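Search this journal

9 min read

3.2 Small steaming at the table

Most of the households in the Arnport group had no stove steamer at all. What they had was an electric pot with a perforated tray, kept on a shelf and brought to the table when needed. We had not planned for this. The interview guide (written in March, before the first visits) asked about burners and bamboo baskets, and half those questions got dropped by the second week.

So this section deals with the table. Three things have to find a place on it besides the pot: the lid, the plate, the food. How people lay these out was the part of the visits that varied least, and it is the part least written about. Recipes say "remove the lid" and go on. Remove it to where?

 Lid to one side, plate to the other, pot in the middle. 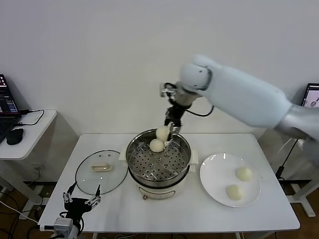
Itziar Salcedo

Figure 1 shows the lifting stage, one bun up over the rim and the second still on the tray. Plate on the right, round, white, shallow rim. Lid flat on the left. We call this the split layout. The pot divides clean side from wet side, at least as the cooks explained it to us, and the bun only ever travels one way.

Of 82 households visited, 70 used the split layout without being asked. Of the remaining twelve, 6 put lid and plate on the same side, 2 stood the lid on its edge against the wall, and the rest held the lid in one hand for the whole transfer. That last group were all making one or two buns, never a full tray.

Left or right did not seem to matter much. Araceli Manzano coded handedness seperately and found no pattern worth a table. What did matter was reach. Cooks who sat down to serve moved the plate closer, sometimes touching the pot handle, and left the lid wherever it landed.

3.3 Where the lid goes

Lids deserve their own paragraph. Glass, flat bottomed when laid down, one handle in the middle. Put down handle up, the lid sits stable and can be grabbed again fast, but condensation runs to the rim and leaves a ring on the table. Put down handle down, no ring, but it rocks. Cooks in Stasstead were firm about handle up. "You're going to want it back in a minute," one told Montserrat Robles, on a Tuesday visit when the second batch was already waiting.

The handle shape turned out to be relevent here. Round knobs get pinched from above. A bridge handle with an open slot can be hooked with a finger, or a chopstick pushed through, and several cooks did exactly that so as to keep the hand away from steam.

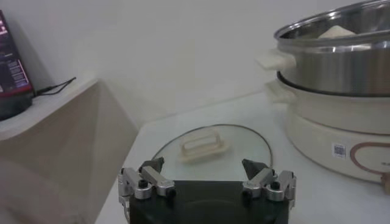

Figure 2. Glass lid laid flat, bridge-type handle up, electric pot to the right.

Note the distance between lid and pot in Figure 2. Close by, same tabletop, nothing in between. In the smaller kitchens this gap was where the tongs ended up, or a folded cloth, and then the lid got pushed back toward the wall. Ainhoa Arrieta's floor sketches have it happening over and over in the Palacios apartments, where the table is also the desk.

No one we asked had been taught any of this. They watched a parent, or bought the pot and worked it out. A few had changed habits after a cracked lid. Plate warming (resting the plate over the pot before serving) came up in interviews but was seen too seldom to code, see the notes to section 4.

14 shares | 2 comments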